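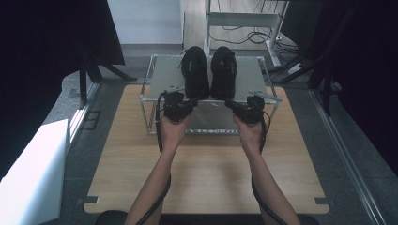
Shoe rack task, station 3, morning session. Both hand-held grippers in use.

Station log, September

The morning session opened at 8:40 with Iker Cantero as demonstrator and Thenmozhi Arumugam at the recording desk. The task remains the one assigned by Flindeo: a pair of shoes and a small rack, handled with both grippers and no direct contact by hand.

The target for the week is 995 accepted demonstrations. We reached 138 by the midday break. Ms. Arumugam rejected several early attempts in which one shoe was released before it was fully supported. I have asked that these be kept in a separate folder, as the training group at Grolow has requested examples of failure for the next model.

Mr. Cantero reported stiffness in the left trigger. The gripper was inspected, cleaned and returned to service at 11:15. He also asked whether demonstrators may vary the order in which the shoes are taken. The written procedure does not address this point. I approved left first and right first in equal share, pending word from Gunvor Lindqvist.

Eusebio Ibarra will take over as demonstrator tomorrow. He is to complete 200 attempts with the rack turned a quarter turn before any change of shoes.

Labels for yesterday's files are still outstanding. Reminder sent at 4:30.

M. Barrios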